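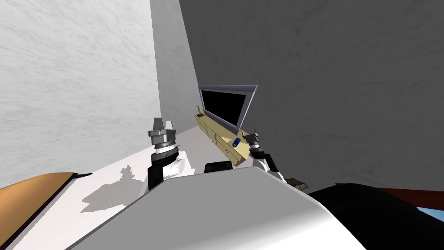 Sim, TV cabinet task, head view. Right gripper near the blue can, left arm clear of the furniture.

Notebook, July, Sunday, 16:40

Tidy-the-cabinet batch finished at lunch. 392 episodes, policy trained on 2000 demos, same weights as the Tunard kitchen runs. Success means can upright in the bin by the door, TV not touched, nothing else on the cabinet moved. Result: 70 passes. Nazma M. expected more and so did I.

Failures sorted by hand with Yaowalak. The largest group is the can lying on its side. Fingers close on the curve, the can rolls toward the TV, the policy chases it and the wrist clips the screen. With the can standing, the same weights do well enough that I would show it to someone. Second group is base placement: the robot stops too near the end of the cabinet and the right elbow has no room to drop. The left arm contributes nothing in most episodes. It should be bracing the can.

Head camera roll is still in the config. Horizon leans badly and the policy was trained with it level. Daichi thinks this costs us little. I want a rerun with the roll zeroed before I agree – same seeds, no other change.

Contact settings: friction on the can is the Fadositz default, too low for painted metal in my view. Fadwa has measured values on the Ekanayake drive, to be copied over.

On the question from Pident, whether this can clear a living room yet: no. One object, known position, standing up, yes. A person clears that cabinet in less time than our planner takes to pick a base pose.

To do
– rerun with roll at zero
– 3000 step limit instead of the current one, some late recoveries were cut short
– add lying-down cans to the demo set, both directions
– ask Daichi for the elbow clearance plots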